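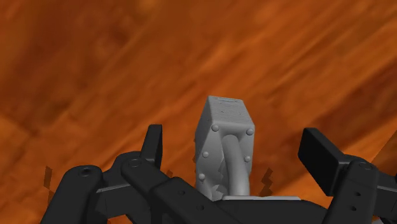

The Fosier Native Plant Register has completed its review of the nomination submitted for the swamp rose population at Rulley, and the population will be listed as vulnerable from May. The review panel accepted the field survey in full, with the exception of the boundary on the eastern side, which is to be walked again once the water level allows. Members preparing the autumn display should note that the stem color given in the survey form, a dark reddish brown, is the same general shade as the darker bands in the wood-like grain at the head of this message, and that the brighter orange there is too strong for any part of the plant. Please use the written color terms in the form when labeling specimens.

The listed population consists of 177 mature shrubs in two stands along the ditch. Seedlings were recorded separately and do not form part of the total. Plants on the Wikström parcel were excluded because access had not been granted at the time of the survey.

With regard to the question raised on this list on Thursday:

> Could the Register confirm whether cuttings may still be taken at Rulley under the existing permit? Our nursery at Jekitby has bench space for 20 pots and would like to begin as soon as possible. We also have 14 rooted plants from the previous season and are unsure whether these must now be reported.
>
> Jekitby Nursery Group

The existing permit remains valid until it expires. It covers softwood cuttings only and does not extend to seed, root divisions or whole plants. No more than one cutting may be taken from any shrub, and the tag number of the parent must be written on the pot label and entered in the nursery book on the same day.

The rooted plants already held at Jekitby must be reported. Form 37 is the correct form for this purpose. Where the parent shrub is not known, the entry should read "Rulley, parent not recorded," and the plants should be kept apart from numbered stock. They may be used for display and teaching but may not be returned to the site.

Applications to collect seed will be considered separately. Requests should be sent to the Register office in writing and should state the amount of seed sought, the method of storage and the place where the plants will be grown.

Fosier Native Plant Register
Listings Office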